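Household Chores and the Machine: A Position at Midyear

Readers of this blog have asked for a plain statement on whether machines can yet be trusted with ordinary chores. My position is that they can be trusted with a few, under supervision, and that the remainder will take longer than the Holix brochures suggest.

Sorting is the usual test. A person puts small items into a divided tray without thought. For a machine, the same chore must first be performed by hand, with grippers, many times over. The Cleltham trial asked for 300 repetitions of one placement before any unassisted attempt was permitted. 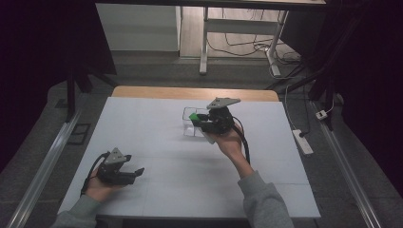 Ngata wrote in response to my June post that repetition is beside the point: a home never presents the same tray twice, and a machine that has learned one table has learned very little. I accept the first part of that objection. I do not accept the second. In the Cleltham trial, 51 unassisted attempts were made after the tray had been moved, and 42 were completed. That result would not satisfy a household, but it does show that something carries over.

Wear receives less attention than it should. A chore is repeated daily for years, and the parts that touch the work must last. Rubber pads tear. Any estimate of running cost that omits replacement pads should be returned to its author. My own recommendation is an inspection every 200 cycles, with the result entered in writing.
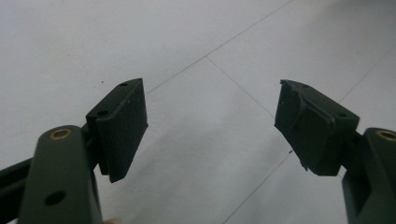
Gripper fingers open over a tiled floor; the pad on the right is torn.

The Flastley figures on laundry folding will be considered separately once they are complete.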